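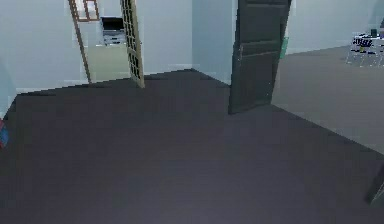

Repainting at Zundska House: what tenants should know

The painting of the flats on the second floor will start on September 8, 2025. We have asked the firm Pestard to do the work, the same people who painted the stairs in February. Many of you told us that they were tidy and polite, so we were glad to have them again.

Each flat needs two days. Please move small things away from the walls the evening before and take down curtains and pictures. Heavy furniture can stay, the painters will cover it. Keep the windows a little open during the night after — the smell is weak, but some people feel it in the head.

You may choose from four wall colours. The cards with samples are in the office, and it is better to look at them in daylight. So far 56 tenants gave us their choice. If we do not hear from you, we will use the same colour as you have now. 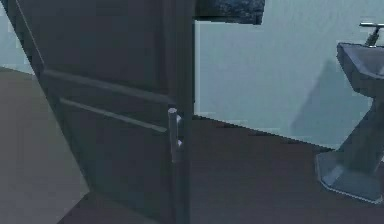
Dark grey door, with the sink to the right of it.

Doors are not part of this work. We know that some of you would like a lighter colour for them, and we will ask Pestard for a price in the winter.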